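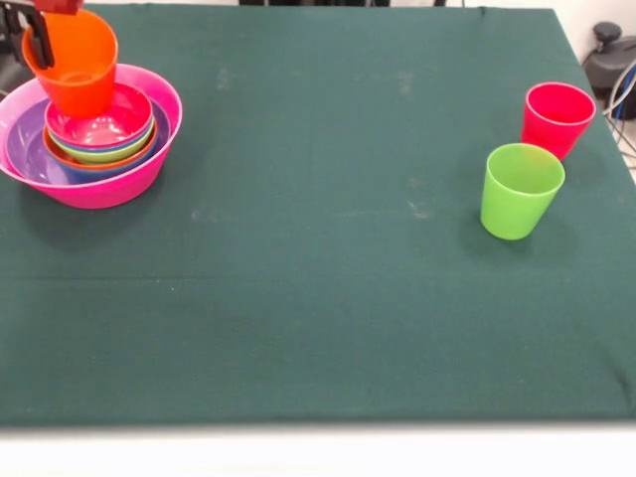 Kulap Boonchu: can we add a line for the e-stop reach? I had to lean past the arm to hit it last time and I'm not tall.

Added, see item 2. Checklist for the cup and bowl arm, Sistbridge shared workshop. Run it top to bottom before power on. Comments by Pirmin Lüthi.

1. Arm base bolts. OK. Retorqued all, one was a bit soft.

2. E-stop reachable from the front side. NOT OK yet. Button moves when the longer lead gets here from Gasser.

3. Finger pads. Worn on the inside, will do one more session. Spares in the drawer. 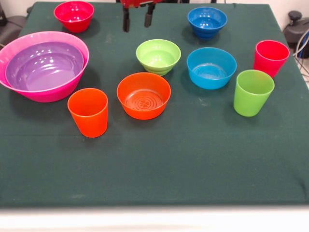
Grip force stays at the low setting untill the new pads are on. Dont touch it in the config, ask me.

4. Cloth flat, no folds under the reach area. OK. Needs a wash.

5. Dry run at 300 mm clearance, no load. OK, 3 passes. 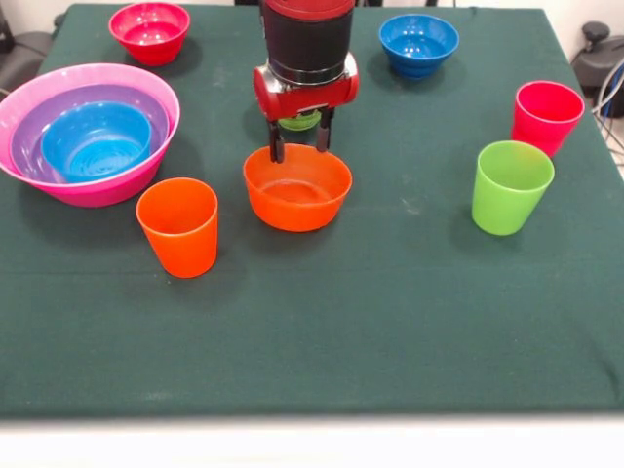 Page last changed: 23rd March, P. Lüthi

6. Cycle counter logged. 1,838. Write it on the sheet AND in the file pls.

7. Cables clear of walkway. Fail. Blue and black ones all over the floor tiles, tie up or tape down before anyone else comes in.

8. Speed cap 82 percent. OK. Was at full after the January update, no idea why.

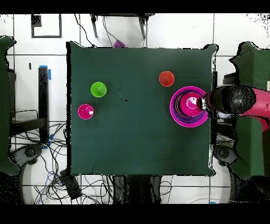 9. Shutdown. Park arm, power off at the wall, key back on the hook. Kulap has the second key.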